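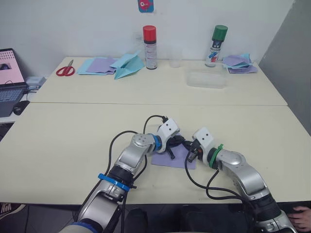

July
By Natália Garcia
Print | E-mail this article

Folding a sheet of paper takes most people a few seconds. The researchers behind Stiltevance, a two-arm folding project at the Lekasari lab, have spent much of the past year on it.

"Paper remembers what you did to it," says the project's lead engineer, who came to the lab from a packaging company. "If the first crease is off by a little, every crease after it is off by more."

The method is simple to describe. A person guides the two arms through the folds, over and over, and the recordings are used to train a control program called Calado. The group started with 300 recorded folds and threw out 157 of them. Most of the rejected ones had pauses in the middle, where the person guiding the arms had stopped to think.

"The program learned the pauses too," she says. "It would hold the paper and wait, exactly as we had."

With the shorter set, Calado finished the first center fold in almost 14 seconds on average. Later folds are slower. The hard part is the handover, when one gripper has to keep the sheet still while the other lets go and takes a new hold. Too much force and the edge wrinkles. Too little and the sheet slides.

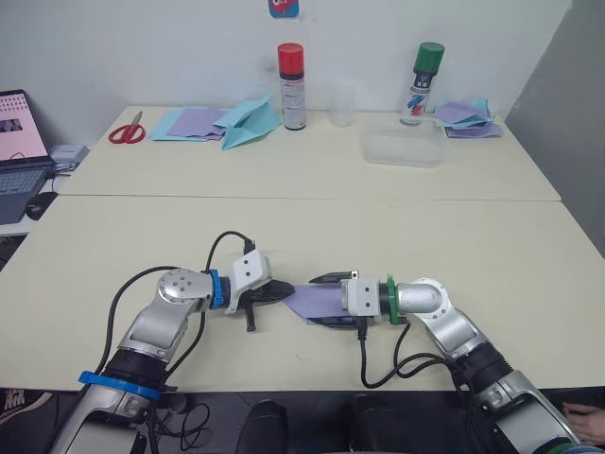 Why use two arms for a job that one could do against a flat table?

"One arm can make a crease, but it can't correct one. With a second arm you can pull the sheet square again before you press it down."

The group has now tried four kinds of paper. Thin sheets gave the most trouble, she says, and the results on card stock were not good enough to report. Changing the color made no difference they could measure.

A second version of the training set, named Skodenent, will include failed folds along with the recovery that came after them. Recording is slow — a morning's work may give only a handful worth keeping.

"I used to fold things on the train to relax," she says. "I read now."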